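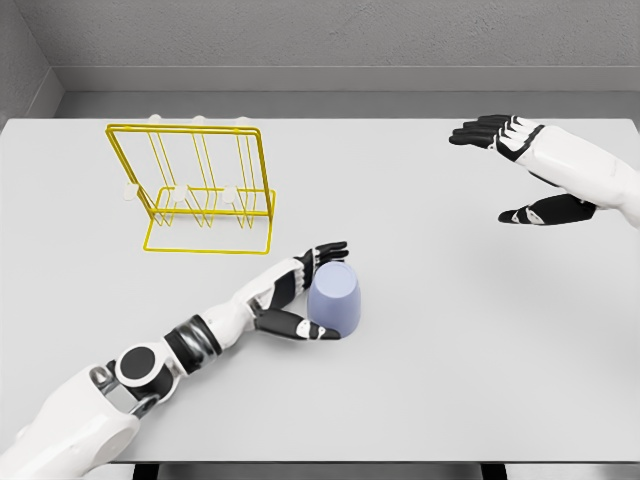

We've been gathering dish-rack examples in simulation for a whole month now, and I can finally tell you about it! The short version is that a person in a headset moves two robot arms in a simulated room, and everything the arms and hands do gets saved so our learning system, Dikel, can study it later. The task is to pick up a cup and set it in the rack, and I know that sounds like five seconds of work at your kitchen sink. Try it with a cup that starts upside down, like the lavender-blue one, with no handle to hook a finger through and the left hand coming in from the side to get around it. The thumb has to go somewhere sensible before the fingers close, and the yellow rack has thin wire dividers that are not at all forgiving if you come in crooked.

As of this newsletter we have 145 finished examples that passed review. Another 44 were thrown out, and I want to spend some time on those, as they taught us more than I expected when we started in August.

The first big batch of rejects came from me. I was fast and I was proud of it. Then Leonidas Kokkinos sat down to review my runs and pointed out that I was letting go of the cup a hair too early, every time, and trusting it to drop into place. Most of the time it did! But a system that learns from those runs learns to let go early too, and it won't have my luck. So I did them over, slower, with the hand staying on the cup until it was settled. My runs are now a little boring to watch and a lot more useful.

The second batch was harder to spot. Rafsan Saha noticed that all of us were starting with the same hand, moving along nearly the same path, and putting the cup in the same part of the rack. When you do something over and over you fall into a groove, and the data falls into it with you. Dikel was getting very good at one way of doing the job and would fall to pieces if the cup sat a few inches over. Rafsan wrote a small script called Cheung that shuffles the cup's starting place before each run, and it also picks which hand we should use. I grumbled about this for a day or so (my left hand is hopeless) and now I wouldn't want to work without it.

We also had a long argument about the hand that isn't doing anything. If the left hand is reaching for the cup, what should the right one do? Some of us parked it far off to the side, some let it drift, and one person who shall remain unnamed kept waving it at the camera. We settled on holding it open and raised, well clear of everything, so that it's ready if a run calls for it but never bumps the rack. It's a small rule, but the newer runs look much more alike in the parts where we want them alike, and training has been calmer for it.

A few of you wrote in after the last issue to ask why we do this in simulation when there are real cups in the break room. Mostly it's the resets. A simulated cup goes back to its starting spot with one button, and if you fling it off the table you don't need a broom. We can change a color or move the rack and be going again before the kettle boils. The trade is that simulated contact is a bit too clean. Things slip differently in real life, and a real rack gives a little when you lean on it. That gap is the next thing on our list, and I'm really looking forward to it — even the parts where we find out how much we got wrong.

So what's coming up? We're adding 3 new tasks on the same table. One is taking the cup back out of the rack, which is trickier than putting it in. One is turning a cup right side up and leaving it on the table. The last is passing a cup from one hand to the other, and I've been practicing that at lunch with a lot of muttering.

If you'd like to try driving the arms yourself, the headset station in the Zutoneo lab is open to anyone on the mailing list from 2 p.m. until 4 p.m. on most workdays. You don't need any background at all. Your first few runs will be clumsy and we keep them in a separate practice folder, so please don't worry about spoiling anything. The sign-up sheet is on the Trulden page, next to the notes on how we label each run. Bring patience and maybe a hair tie, as the headset strap is not kind to long hair.

Last updated in October
44 shares
3 comments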